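How to budget for a wrist camera on a laundry-folding arm without fooling yourself

By Tane Doolan
4 April 2025

If you already have an arm and you're pricing the add-ons, start with the wrist camera. It's the line item people get wrong most often. The camera is cheap. Everything hanging off it costs money, and the brochure won't help you find out how much.

I plan equipment for the textile handling cell at Skeltthorpe, where we sort and fold dark work garments. We had two quotes on the table last winter, one from Grerkgate for 2,098 and one from Azimi for 1,952, both in dollars and both for "complete wrist vision." Neither was complete. The steps below are what I do now before I sign anything.

Step 1. Write down the one thing the camera has to decide

One sentence. Ours was "tell whether the gripper has one layer of cloth or more than one." If your sentence has an "and" in it, you're pricing two jobs, and you should split them. Sales people love the word "perception" and I've stopped letting it into our documents. Ask what decision gets made, when in the cycle it gets made, and what the arm does if the answer is wrong.

Step 2. Take the quote apart

Put each of these on its own row, even if the vendor swears it's included:

Camera and lens
Bracket
Cable, plus one spare cable
Lighting
Software license, with the renewal price
Calibration, first time and every time after
Downtime while it's being fitted
Training for whoever runs the second shift

Write zero in a row only when you have it in writing. The Grerkgate quote left out the bracket and the renewal. Azimi's had a bracket, but for a different wrist flange, and I only caught it by asking for the drawing.

Step 3. Ask for pictures from a real cycle

A vendor demo will give you a white shirt on a green table with the arm parked. Fine, but you aren't buying a parked arm. Ask for unedited pictures taken while the gripper is working on your material, in your light. If they want to choose the pictures for you, say no.

Then sit down and look at them with your sentence from Step 1 in hand.

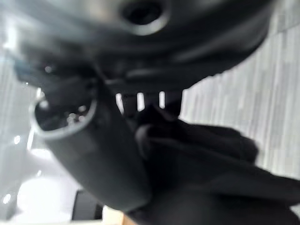
Wrist view with black cloth at the gripper. Heavy blur, and the housing takes up most of the upper half.

Try the layer question on a picture like that one. I can find folds in the cloth, and I can't tell you how many layers there are. The sharpest thing in the dark part is a silvery ring on the hardware. A bright patch in the lower left is nearly blown out while the valleys in the fabric go to black, so turning up the exposure has a price too.

One blurry picture doesn't condemn a camera. It does give you a list of questions that belong in the budget:

Can the mount move so less of the view goes to the housing? If so, who pays for the new bracket?
Can the exposure be shortened, and does that mean buying a light?
Can the arm pause for the shot? A pause is free to buy and expensive to run, so put the lost cycle time in the sheet.
Would a fixed camera off to the side answer the same question?

That last one deserves a real price next to it. Nikau Cartwright, on our maintenance side, pushed for it from the start and I ignored him for longer than I should have.

Step 4. Pay for a trial before you pay for the kit

We set aside 1,000 dollars for a trial and capped it at 8 shifts. Cindari wouldn't do a paid trial at all, which saved us some reading. Put the pass mark in the purchase order before the trial starts. If it's agreed afterward, the vendor will find that the results were encouraging.

Step 5. Hold some money back

Keep the final payment until the camera has been taken off, put back on and recalibrated by your own people, using the vendor's instructions and no phone call. I have yet to see a set of instructions survive this — including ones I wrote.

Review the sheet again in December, when the renewal notices start coming in.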